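十二月，手套采集链路调试记录，接上一篇

上午先把昨天没收尾的事收了。时间戳漂移的问题，结论是：有两处漂移，我昨天只修了一处，还写了一句“已解决”。那句话我没删，留着给自己提神。

现状是这样的。数据来自三条流：手套的手指关节角，控制器的六自由度位姿，头部相机的图像。三条流各有各的时钟，各有各的脾气。手套的包走串口转网络，控制器的位姿从 Skestimville 那个中间层出来，图像走自己的线程。录制工具叫 Vututum，名字是 Sherif 起的，他不肯解释，我们也早就不问了。

第一处漂移在手套端。固件每次重连都会把计数器清零，而我们的解析代码认为计数器永远单调递增。清零以后，代码把差值算成一个很大的无符号数，然后很有礼貌地把后面所有帧推到遥远的未来。这个昨天改了，现在重连时会重新估一次偏移，旧偏移写进日志。

第二处在 Vututum 里。位姿流和图像流对齐用的是“最近邻”，听着没毛病，但缓冲区长度写死成 34 帧。图像线程一卡，等它回过神来，真正对应的位姿已经被挤出去了，于是它挑了缓冲区里最老的一帧，说这就是最近的。从它的立场看确实是最近的。

改法：缓冲区加到 460 帧，找不到容差之内的匹配就直接标成无效，不许硬配。容差先放在配置里，键名 sync_tol。以后谁要调，请改配置，不要去改默认参数。上次有人改了默认参数，那个人是我。

改完回放了旧的一批，一共 154 段，有 94 段能过新的对齐检查。比我想的惨，比 Sherif 想的好。他本来打算全扔。没过的那些先不删，移到 quarantine 目录，等有空看看能不能靠图像里的手部运动反推偏移。“有空”这个词在本记录里的含义和往常一样。

中午前后 Dymphna 来看了一眼曲线，问为什么手腕的 yaw 在静止时还在慢慢走。我说是滤波器在收敛。她说收敛了一整杯茶的工夫。于是下午的题目就有了。
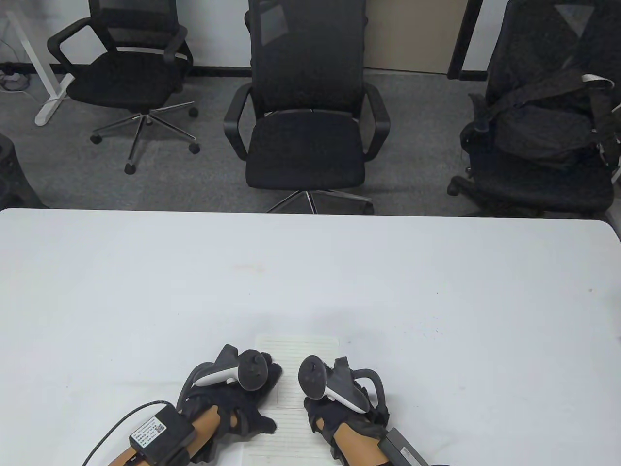

手腕外参一直是我最不信的一环。我们拿控制器的位姿当手腕的位姿用，中间隔着一个固定变换 T_cw，这个变换是标定脚本 soltani_calib 求出来的（脚本沿用 Soltani 项目的，那边早就不维护了，注释里还有一句“临时方案”）。它假设控制器相对手背是刚性的。实际上控制器靠带子箍在手上，带子松紧全看戴的人当时的心情，手指一弯，手背的肌肉一鼓，控制器就跟着转一点。静止姿势我选了双手放在横格纸上，左右控制器隔着一道窄缝相对，格线正好拿来当参考方向：图像里把格线提出来，和两边控制器的朝向投影做个比较，至少能分清是外参错了还是位姿在漂。纸不贵，比标定板便宜，也不用跟隔壁借。

做法记一下，免得下次重新发明：

1. 坐好，双手放平，保持不动，录一段。
2. 手不离纸，手指慢慢握紧再松开，录一段。
3. 抬手离开桌面，再放回原处，录一段。
4. 在图像里提格线，拟合主方向，转到世界系。头部位姿用同一时刻的，别用平均值。
5. 每段算左右 yaw 相对格线的残差，画图，文件名里写清左右手。

第 5 条最后半句是今天加的。原因是我对着左手的曲线分析了很久右手的问题，还得出了一个挺漂亮的解释。

结果：

第一段，相对格线的残差基本是平的，但世界系下的 yaw 在走。两件事放在一起看，走的是整个参考系，控制器和头部一起漂，相对关系没坏。所以 Dymphna 看到的那条慢漂，责任在世界系的原点更新，滤波器是清白的。我已经当着她的面冤枉过它一次了。

第二段，握拳时左手残差有明显的鼓包，松开后回落，但没有完全回到起点。右手也有，小一些。这个就是外参的事，刚性假设在手指大幅运动时站不住。没回到起点的那部分我怀疑是带子滑了，暂时没有证据，写在这里占个位置。

第三段，抬手再放回，残差有一个台阶。可能是带子，也可能是我没放回原处。我对自己放回原处的能力没有做过标定。

由此决定：

下游重定向（retarget）改用手腕相对头部的位姿，不再直接吃世界系。这样慢漂对策略训练没有影响，代价是头部位姿的噪声会混进来，需要加一个低通。截止频率先保守一点，别把快速动作磨圆了。

外参从常量改成常量加小修正，修正量由手指弯曲程度线性给出，左右手各一组系数。Sherif 的意见是上个小网络去学，我的意见是先看看一条直线能走多远。他说行，语气像是已经在另一个分支里写网络了。后来我看了一眼远端，确实多了一个分支。

标定脚本每次录制前强制跑一遍，带子重新勒过也要重跑。脚本里加了检查：标定结果的时间早于最近一次手套重连，就拒绝录制，报错信息写人话。原来的报错是“assert failed”，后面什么也没有，颇有禅意。

顺手修的：

解析代码里左右手的 ID 写成了两个裸数字，散在四个文件里，现在合成一个枚举。合的时候发现有一个文件左右是反的，另一个文件又反了一次，负负得正，跑了这么久没出过事。改完第一遍测试就挂了，也算它尽职。

Vututum 的界面在丢帧时会显示绿色。颜色逻辑取反了。现在是红色。请大家不要因为今天突然变红就来找我，以前也丢，只是看着喜庆。

回放工具拖动进度条时会重新加载整段图像，慢得可以去泡茶。加了个按块缓存，内存占用涨了些，目前能忍。

没做完的：

头部位姿低通的延迟还没量。直觉上对离线训练无所谓，对在线遥操作就不一定，操作的人会先觉得手变沉，然后觉得是自己没睡好。得量一下，再决定在线那条路要不要换成预测型的滤波。

Zaser 那台臂上的逆解在手腕接近奇异位形时会突然换一支解，肘部甩一下。回放里见过两次，都发生在手向内收的时候，和今天双手相对的这个姿势很像。我想在目标函数里加上与上一帧关节角的距离，权重待定。上臂之前先在仿真里跑完全部过检的段，谁也别跳过这一步，包括我。

格线提取在手挡住大半张纸的时候会抓到手套边缘，当成一条很有主见的格线。临时加了个角度聚类，取票数最多的一簇。正经做法是先把手抠掉再提线，等 Dymphna 那边的分割接口稳定了接过来。

合并请求已提，标题写的是“修对齐”，里面其实有六件事。Dymphna 在评论区只回了一个句号。明早拆成小的重新提。

18:40，录制机上的进程还挂着，在跑第二遍回放，别关机。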